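About Kisell Process Service

Kisell serves legal papers. We deliver summonses, complaints, subpoenas, eviction notices and family court papers to the people named in them, and we give our clients a signed proof of service they can file with the court. We do not give legal advice and we do not take sides in a case.

Our history

Menaka Sheikh started the company after working as a clerk in a small law office, where part of her job was calling process servers to ask what had happened to a set of papers. She began with one desk and a used car. Keegan Hoani joined her the next May, and the two of them handled every job until the work from landlord attorneys got to be too much for 2 people. In time we took over the client list of Korletey, an older firm across the county line, and kept its office open.

How we work

When papers come in, we check the names, the address, the case number and the court date before anyone leaves the building. If something is missing we call you the same day. Our servers make up to 3 attempts at a residence, at different times of day, and write down the time and result of each one. If the address turns out to be bad, we can run a search for a new one. Searches are billed separately and we ask before starting.

Standard jobs cost $70 within the county. That price includes all attempts at one address and the proof of service. Rush jobs, extra addresses and courthouse filing are on the rate sheet, which either office can send you.

Our people

Menaka Sheikh runs the main office and reviews each proof of service before it goes out. Keegan Hoani assigns the routes and trains new servers. Senyo Lamptey handles address searches and out-of-state requests. Every server carries company identification and is bonded where the state requires it.

We handle up to 400 sets of papers in a busy month. Most come from law offices, but we also work for property managers and for people who are representing themselves.
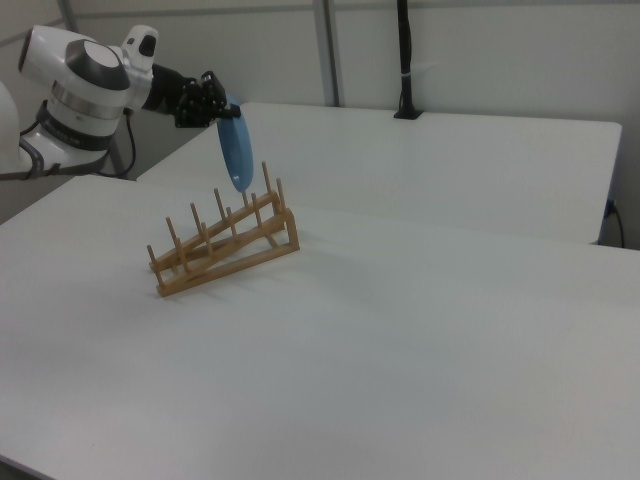 Lamisi Darko wrote to us that her small claims papers had come back twice from another company marked "not home," and that our server reached the defendant on the second try. She also said she would have liked a text message after the first attempt. We now send one after every attempt to any client who asks for it.

Contact

Call or stop by either office during business hours. Please bring the original papers, one copy for each person to be served, and any description you have of the person. For the Korletey office, ask for Mansa Amoah.

Page last updated August 23, 2018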